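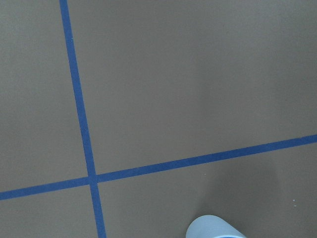
I had my upper eyelids done in August, at the age most of my friends were booking cruises, and I have become a terrible bore about it. I am delighted! I can see the top shelf in the chemist's without tipping my head back like a hen drinking. But the thing I most want to praise is the waiting, and I think every clinic in the country should make people do more of it.

My surgeon, Obed Quaye, would not give me a date at our first meeting. He gave me a mirror, a pencil and a sheet of paper, and asked me to write down what bothered me in the order it bothered me. I had gone in certain it was my forehead. By the time I got to the end of my list the forehead was fourth, and the heavy lids (which had been rubbing on my lashes for years) were first by a mile.
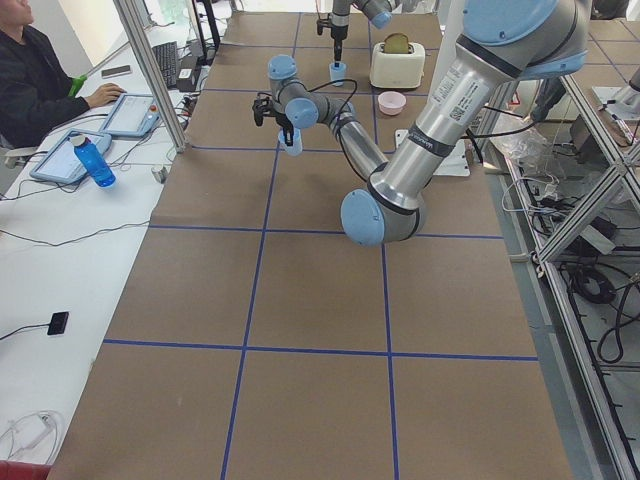 Then he sent me home for 40 days. I was cross on the bus, I admit. I had the money ready, I had told my sister, and I wanted it over with. Yet those weeks were the most useful part of the whole business. I read the leaflets properly. I looked at old photographs and found that my left brow has sat lower than my right since I was at school, so no operation was going to make me match, and I stopped wanting it to.

People will say that adults know their own minds and a clinic has no right to hold them up. I do see that, and I'd be the first to grumble at being treated like a child. But a face is a peculiar thing to make decisions about. We see it backwards, in bad light, usually when we are tired. A second look on a good day is a kindness, and it costs very little.
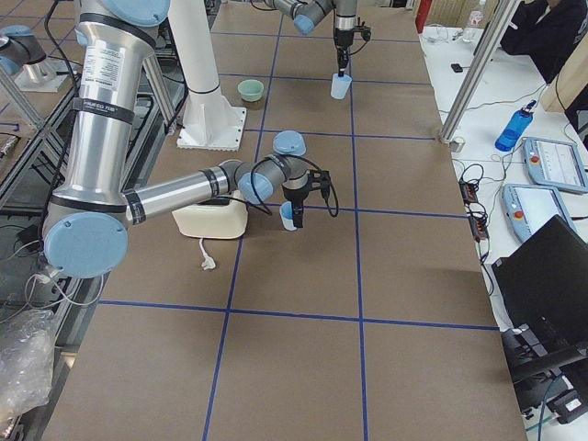
It helps the surgeon too. At the second visit I had 14 questions written on the back of an envelope, and we went through every one of them, including the silly ones about swimming and whether I could dye my eyebrows. He changed his plan slightly after hearing that my eyes get dry in winter. Would that have come up in a single rushed half-hour? I doubt it, and I certainly wouldn't have thought to mention it.

So please, clinics, put the second visit in the price and stop offering discounts to those who sign the same afternoon. I would gladly see that sort of offer banned outright. 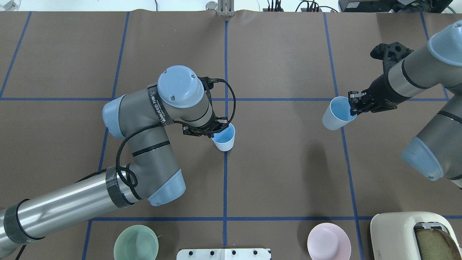
What to do with the wait

Keep a notebook and write in it on the good days as well as the bad. Show your list to somebody who loves you and isn't afraid of you. Ask to see healing pictures from the first week, bruises and all, and work out who will do the shopping while you look like that. And if you get to the end and find you've gone off the idea, ring up and say so cheerfully. Mine told me he is always pleased to get that call.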